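How to test whether a robot can tidy your sofa (and whether it's worth the bother yet)

I get asked this more than anything else, usually by people who've just seen a slick video of a machine folding towels: can they do housework yet? My answer has been "sort of" for so long that I decided to write down how I find out. You can follow this with any two-armed setup you can get your hands on, whether you built it, bought it second-hand or talked a university into letting you have a go for an afternoon.

I use the sofa because it's such a good all-round chore. Everything on it is squashy, nothing has a handle, and there's usually furniture in the way. Washing up gets all the attention but a plate is at least the same shape every time you look at it!

What you need

Two arms with simple two-fingered grippers, a camera looking down from roughly where a head would be, one small cushion or pillow, one throw, and a sofa. Any sofa. Leave the coffee table where it normally lives. I know it's tempting to drag it out of the way, but then you're testing a room that doesn't exist.

You'll also want a notebook. I keep mine in pencil, with a page per chore, and I still manage to lose the page.

Step 1: Do it yourself, slowly

Before you switch anything on, pick the pillow up and put it down again at half speed. Watch your hands. Mine go in wide, one to each end, and they squash the stuffing a bit before they lift. Then I give it a sort of pat when it's down, which I'd never noticed until Adaeze Ibrahim pointed it out and wouldn't stop laughing. Write all of that down, pat included, and decide which bits count. If you want the pillow propped against the back of the sofa, say so now. "Tidy" is far too vague for scoring.

Step 2: Get hold of both ends

Bring the arms in level with each other and close on the two short ends. You want a proper fold of fabric between the fingers. If you only catch the surface, the cover slides about over the stuffing and you end up carrying a sort of hammock. Squeeze until the fabric creases and then stop — more force doesn't help much with soft things and it's hard on seams.
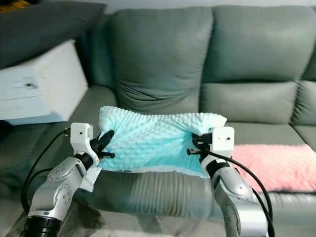

Keep the pillow level while you're learning. Once one arm gets ahead of the other you'll see a sag in the middle, and from there everything goes wrong in slow motion. My fix was to slow both arms down and make them wait for each other at every stage. Dull to watch, but it cured most of my drops.

Check your cables at this point too. They need enough slack for the full reach and not so much that they sweep across whatever else is on the seat. I've had a loop of cable do more untidying than the arms did tidying.

Step 3: Lift, move, let go

Lift only as high as you need to clear the seat. Move across, lower, and open both grippers together. Letting go is harder than it sounds! Fluffy fabric likes to cling to rubbery fingertips, so back the arms straight out along the way they came in before you raise them.

Step 4: Now do it again, lots

One good go proves nothing. I ran mine 164 times over August, changing the starting position of the pillow each time, and got 78 that I'd have been happy to leave for a visitor to see. That's less than half. Most of the misses were one end slipping out, and seven were the arm bumping the coffee table, which I blame on myself for guessing the height of it.

Don't move the pillow back to a nice easy spot between goes. Chuck it. Let somebody else chuck it, even better, as they'll be meaner than you.

Step 5: Try the throw

Start with it already folded and only ask for it to be moved. Folding from a heap is a whole other afternoon. Flat, fuzzy things are awkward because there's no obvious edge to grab, and two layers feel much the same as four to a pair of fingers that can't feel anything. I'm still on the moving part myself.

So, is it worth it yet?

As a way of getting a tidy sofa, no. I can do the lot in less time than it takes to start the software, and I can do it while on the phone. But for a repetitive job with someone keeping half an eye on it, I'm more hopeful than I was. Nathalie Declercq tried the same steps with bagged cushion pads on a packing bench and had far fewer drops, mostly thanks to the bags being slippery and all one size. If you have a go, start with the pillow and give it at least 30 tries before you change any settings.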